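Community > Children's Ministry Resources > Classroom Displays

We use cookies to improve your visit. By continuing, you accept our cookie policy.

Printable birthday display: one sheet per child, or one per month?

Stostirdale_Primary
Our Sunday children's program has 94 children enrolled. We purchased the Mavetti birthday pack and must decide between individual name cards and monthly posters. Members' recommendations would be appreciated.

chidiac_office
Monthly posters are the better choice at that size. Our September poster alone lists 17 names, and it remains readable from the doorway.

Lellau Resource Desk
We respectfully disagree. A child who joins midyear should receive a card that week, without a full poster being reprinted. Our cards are drawn from a basket on the classroom table. 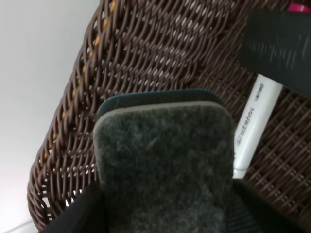
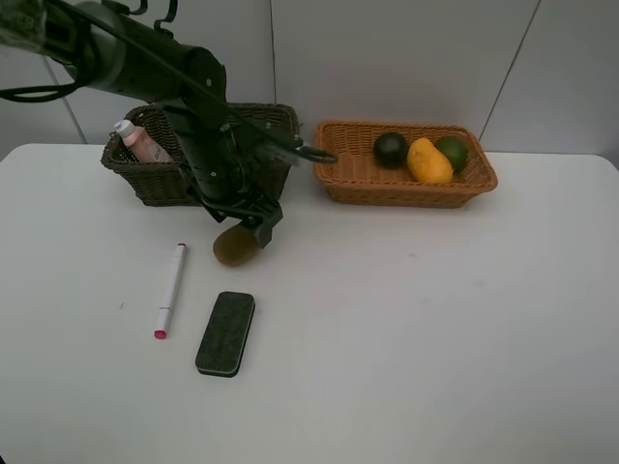 Cards should be printed on heavy stock. Please also note that the editable name field in the pack accepts up to 15 characters, and longer names must be set in a smaller font.

chidiac_office
The point on midyear arrivals is accepted. However, cards require more storage and are easily lost. We leave blank lines on each poster and add new names by hand.

Stostirdale_Primary
Handwritten additions would not meet our display guidelines. Does the license permit printing 200 cards, including spares?

Lellau Resource Desk
Our copy permits unlimited printing within one congregation. Please confirm the terms on page two of your own copy before ordering stock.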